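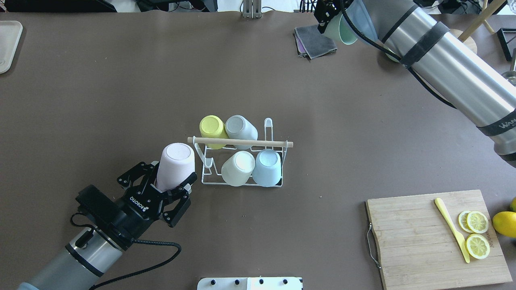

The sheet was taped to the inside of the door, and I had to read it out loud before Berwyn Griffiths would let me near the table. He stood behind me with his hands in his pockets.

"Rule 1," I read. "Nobody's hands go over the table while an arm has power. Rule 2. If a gripper is holding something, it keeps holding it until the arm is told to let go."

"Stop there," he said. "What does that mean to you?"

I said it meant you didn't pull a cup out of a gripper.

"What if it's about to drop it?"

"Then it drops it."

He nodded and told me to read the rest. It was signed at the bottom by everyone who had worked at Bumisano before me, and the last name was dated 29 June 2021. I wrote mine under it. The pen was on a string.

I had come from the Bondham warehouse, where the machines were behind fences and you never stood close enough to touch one. Bumisano was a test room with a table in it. The job was called Utau, after a word somebody liked, and it was dishes. The arms had to pick up a cup and put it upside down in the rack without knocking the ones already there. A customer named Coelho wanted 100 clean placements in a row before she would talk about money. We had never gone past 5.

For the first weeks I ran the log. I wrote down which cup, which arm, where it went in the rack, and whether anyone had to step in. If the arm brushed the wooden rod, that went in too, even when nothing fell. Berwyn read every line at the end of the day. He crossed out "fine" whenever I used it and made me write what had happened.

"Fine is what you say to your mother," he said.

By December I thought the rules were slow. Every stop cost us time. You hit the button, called out "Stopped," waited for the other person to call it back, switched off power at the box, and only then walked up to the table. To start again you did it all backward. If a slice of lemon had slid off the cutting board, the whole thing took longer than making lunch.

Then one evening Berwyn went out to take a call and I was alone with a run. The pink cup was in the gripper and it was slipping. I could see the rim turning a little at a time between the fingers. We had a clean run going, the best one yet, and I knew exactly how much it needed. One push with a fingertip.

I put my hand out.

I didn't touch the cup. The other arm had started its next move, which I had not been watching, and it came across the rack and passed over my sleeve. It didn't hit me. It wasn't fast. I felt the cable drag on the cloth of my shirt, and I stood there with my arm out until it had gone by. Then I hit the button and said "Stopped" to an empty room.

The cup fell anyway.

I had the log open in front of me when Berwyn came back. I could have written that the cup slipped and the run ended, and it would have been true. There was no camera on my sleeve. He sat down on the other chair and waited – he was good at waiting.

I wrote: *Operator reached over table under power. Arm passed over operator's right sleeve. Contact with cable. No injury. Operator was alone.*

He read it and asked for the pen. Under my line he wrote: *Supervisor left room during a run. No rule against this. There should be.*

"You're not going to say anything?" I asked.

"I just did." 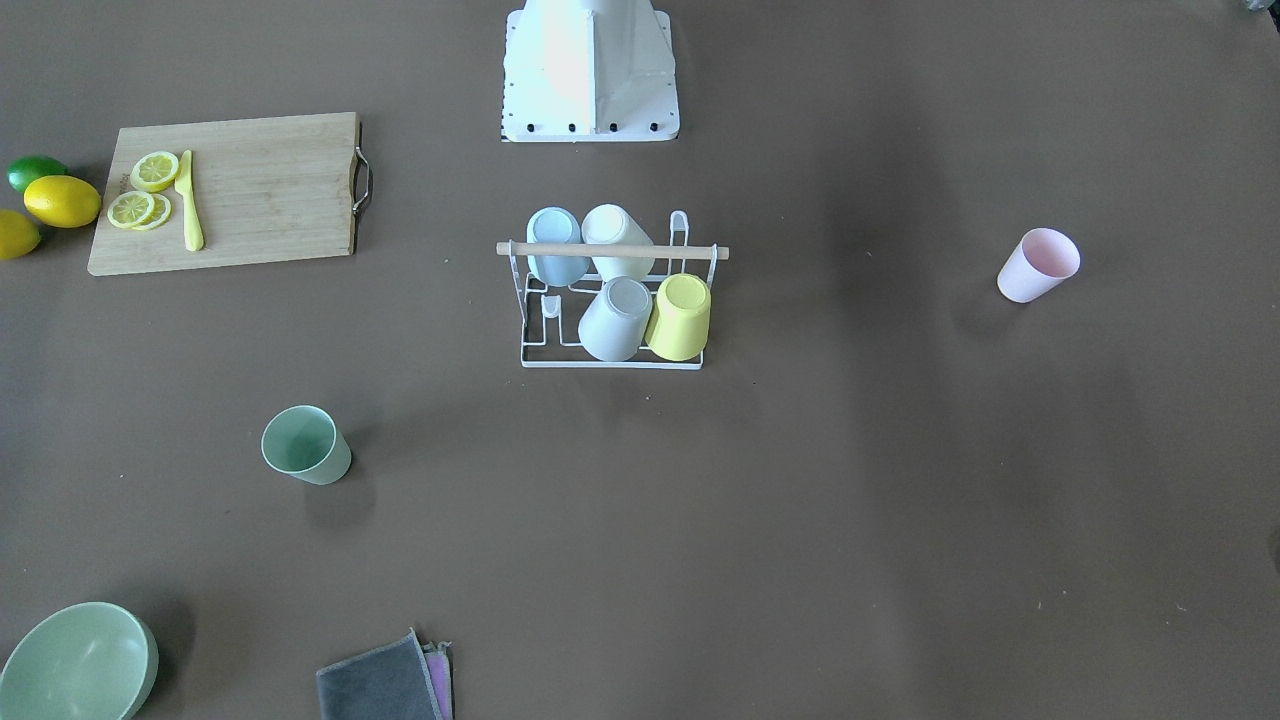 We set the table up again the next morning with the power off at the box. I moved the loose cups to their starting places and checked the ones in the rack. Berwyn straightened the gray cloth, looked at it, and put it back the way it had been. The setup had to match the card or the run didn't count.

He had already changed the sheet. The new line said that if either person leaves the room, the arms stop. He had also added that a run in progress was not a reason for anything. I asked him what that was supposed to mean and he said I knew what it meant.

We both signed again, and he phoned Coelho to tell her why the count was back at the start. I could hear her from across the room. She asked how long it would set us back, and he said he didn't know. Then she asked to see the log, all of it, and he said she could have it by noon.

It came to 290 pages. I stood at the printer and fed it paper, and when my page came through I put it in the pile with the others. Berwyn was at the box by then, with one hand on the switch.

"Clear?" he called.

I looked at the table, stepped back past the tape, and called it back to him.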